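Spoon Cell: Frequently Asked Questions

Maintained by Kulsoom Mengal, Morkgate workshop. Last changed May 2, 2023.

What is the spoon cell for?
It runs the Plorach scooping task: the arm picks up a plastic spoon and moves cereal from one bowl to another. These notes cover setup, daily care and small repairs. For booking time on the cell, see the Grikham calendar.

How do I start it up in the morning?
Clear your hands and tools from the table, switch on the controller and wait for the arm to report ready. Open and close the gripper once with nothing in it. Then send the arm to the home pose at slow speed and keep a hand near the stop button while it moves.

Where do the bowls go?
Anywhere both rims can be reached without the elbow going near its limit. Leave a clear gap between the bowls so the open fingers can come down without touching either one.
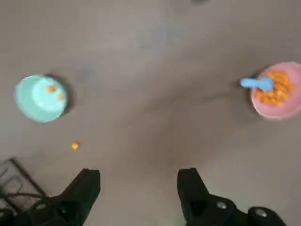 The wrist camera should be checked before every session, even if no one has touched it. Bring the arm over the table with the gripper open and look at the live view. Both fingertips need to be visible along the bottom, with open table between them. Stray cereal shows up well against the gray, like the one orange piece lying out past the teal bowl, so this is also a good time to clean up. If one finger sits much higher in the view than the other, the camera bracket has moved and the calibration has to be run again.

How should the spoon be left for pickup?
Rest it across the full bowl with the handle sticking out past the rim. Don't push it down to the bottom. The fingers need a free length of handle, and a buried spoon tends to tip the bowl when it is pulled out.

The spoon turns in the grip. What should I do?
Wipe the handle and the inside faces of the fingers with a dry cloth first. Cereal dust is the usual cause. If it still turns, look at the finger pads for a shiny patch and swap them as a pair. Spare pads are in the Andreadis drawer. Raise the grip force only after that, and write the new value in the log.

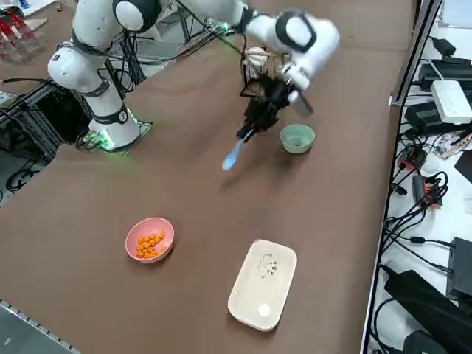 After a pad change, close the fingers on the spoon handle and run the scooping motion at slow speed with both bowls off the table. Watch the angle of the spoon at the start and at the end – if it has shifted, the pads are not seated flat. Take them off, clean behind them and try again.

How often do the finger screws need checking?
Every 200 cycles, and after any collision. Use the short hex key and stop when the screw is snug. Two of them were stripped in February by someone using the long key.

What about the cables?
Move the wrist slowly through its full range and watch the cable bundle. It should never pull tight or catch on anything. Replace any tie that has slipped, and leave slack at the wrist.

Can I wash the bowls and spoon?
Yes, with warm water and dish soap. Dry them fully before they go back. Damp cereal sticks to the spoon and spoils the run.

The arm stopped in the middle of a scoop. Can I just restart?
No. Read the error first and note it down. Support the spoon, open the gripper, then move the arm up and away by hand guiding. If the same error comes back 3 times in one session, leave the cell off and put a note on the controller.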